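자료실 > 핸드헬드 그리퍼 > Lonach > README
인쇄 | 이메일로 보내기
최종 수정: 1월

# Lonach 막대 집기 데이터 카드

## 개요

Lonach는 손으로 들고 쓰는 2지 그리퍼로 수집한 막대 집기 에피소드 모음이다. 그리퍼는 공유 작업실 Hrnčiar에서 조립했고, 수집은 가정집 주방의 식탁에서 했다. 로봇 팔은 사용하지 않았다.

- 에피소드: 2,387개
- 검증용 분할: 286개
- 작업 종류: 8종
- 라이선스: 비상업적 이용에 한함

## 하드웨어

링크 판은 Uvatetti 도면 2판을 따른다. 1판은 체결부 구멍이 좁아 볼트를 끼울 때 판이 갈라졌다. 턱 안쪽에는 고무 패드를 붙인다. 좌우 패드는 색이 달라도 되지만 두께는 같아야 한다. 두께가 다르면 닫힘 위치가 한쪽으로 밀리고 개폐 폭 값도 어긋난다.

## 디렉터리 구조

 lonach/
 episodes/ 영상, 개폐 폭 로그
 calib/ 렌즈 보정값
 splits/ train.txt, val.txt
 tools/ grulora 변환 스크립트

## 수집 절차

1. 전원을 켜고 턱을 끝까지 벌린 뒤 개폐 폭 영점을 기록한다.
2. 식탁에 천을 깔고 막대를 놓는다. 방향은 매번 바꾼다.
3. 턱을 벌린 채 막대 양쪽으로 내린다. 패드가 막대와 평행이 되면 닫는다.
4. 막대를 들어 수납통에 넣고 손을 멈춘 다음 기록을 끝낸다.

막대는 밝은색과 어두운색을 섞어 쓴다.

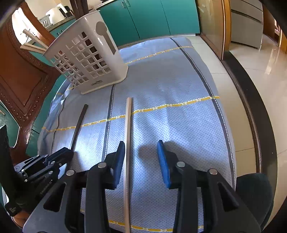
천에 줄무늬가 있으면 특징점이 충분히 잡혀 궤적 추정이 안정적이다. 단색 천에서 수집한 736개 에피소드는 추정 오차가 커서 `plain_cloth` 태그를 달았다. 학습에서 제외하려면 변환할 때 `--skip-tag plain_cloth`를 지정한다.

## 알려진 문제

- 어두운 막대는 턱 그림자와 겹치면 자동 분할 마스크가 끊긴다.
- 영상 모서리는 렌즈 때문에 어둡다. 보정값은 밝기를 보상하지 않는다.
- Grulora 구버전은 개폐 폭 단위를 cm로 읽는다. 로그 단위는 mm다.

인쇄 | 이메일로 보내기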